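# Wet felting a pair of slippers over a plastic template

I've been making these slippers every winter since my oldest was in kindergarten, and I get asked for the instructions so often that I'm finally typing them up. They take me an afternoon plus drying time. If you've only done needle felting before, wet felting is a whole different animal (soap, hot water, sore forearms) but it's very forgiving and I love it!

## What you need

- 158 grams of carded wool batt for a medium adult pair. I use the Kuusisto batts in charcoal because they grab fast. Merino top works too, it just takes longer.
- Olive oil soap, grated into a jar of hot water
- A sheet of thin plastic or foam underlay for the template
- Bubble wrap, a piece a bit bigger than your template
- Netting, old curtain is fine
- A towel you don't care about
- A kitchen scale
- Sharp scissors

## Making the template

Stand on a piece of paper and trace your foot, holding the pencil straight up. Now draw a second line outside the first to allow for shrinkage. My wool shrinks by a third, so I make the template one and a half times the length of the finished slipper. Yours may be different, so please felt a little test square first. I skipped that my first year and ended up with something that fit the neighbor's dachshund, sort of.

For a pair, I draw both feet as one long shape, joined at the ankles, heels pointing toward the middle. You felt the whole thing as a single closed pouch and cut it in half later. That way both slippers get exactly the same treatment and come out the same thickness, more or less.

Cut the shape out of plastic and round off any sharp corners.

## Laying out the wool

Weigh your wool and split it into four equal piles. Two piles go on side A and two go on side B. Do weigh it! I used to eyeball this and always had one thin sole.

1. Put the template on the bubble wrap, bubbles up.
2. Pull off thin wisps from pile one and lay them all in the same direction, overlapping like shingles. Let them hang over the edge by an inch.
3. Lay the netting on top, sprinkle with hot soapy water, and press with flat hands until the wool is soaked through and flat. No rubbing yet.
4. Peel off the netting, flip the whole thing over, and fold the hanging edges in snugly around the template.
5. Lay pile two on this side, wet it, press, flip, fold.
6. Repeat with piles three and four, but run the fibers crosswise to the first layer.

The edges are where things go wrong. If the fold is loose you get a ridge all the way around, like a ravioli. Pull it tight with wet fingers and smooth it down.

## Rubbing and rolling

Put the netting back on and rub gently with soapy hands, small circles, for ten minutes a side. Spend extra time on the edges. Lift the netting every so often so it doesn't felt itself into your slippers (ask me how I know).

Do the pinch test. If you pinch the surface and single fibers lift off, keep rubbing. If the whole layer comes up like a skin, you're ready to roll.

Roll it all up in the bubble wrap, wrap the towel around that, and roll back and forth 50 times. Unroll, turn it a quarter, roll again. I go through all four directions on both sides, then have a cup of tea and do it again. When the template starts to buckle inside because the wool is shrinking around it, cut straight across the middle and take the plastic out.

## Fulling and shaping

Now you can be rough. Dip the slippers in hot water, squeeze, and throw them in the sink. Rub the cut edges with a bit of soap so they heal. Pop them on your feet inside thin plastic bags and rub where they're baggy. Heels usually need the most work.

If your arms give out, the washing machine can finish the job. Use a zippered mesh bag, a warm short cycle, and check them after fifteen minutes.
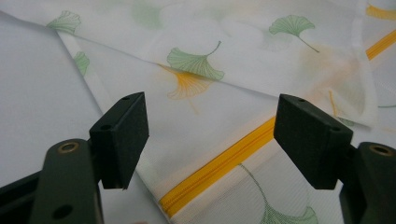

Thenmozhi Kotian wrote to me that she puts one slipper per bag with a tennis ball in the toe, and that hers stopped sticking together after that. She also lets the machine fill, pauses it, and gives everything a squeeze by hand before starting it again. I tried the tennis ball on my last pair and the toes were nice and round, so I'm keeping that one.

Rinse until the water runs clear, with a splash of vinegar in the last rinse. Stuff with newspaper, pull them into shape, and leave them somewhere airy for two days. Change the paper on the first evening.

## Soles

Plain felt is slippery on wood floors. I brush on two thin coats of liquid latex, letting the first dry overnight. Suede soles are prettier, and you sew those on with waxed thread and a blanket stitch. For kids I'd go with latex every time, and I redo it when the heel starts to wear shiny.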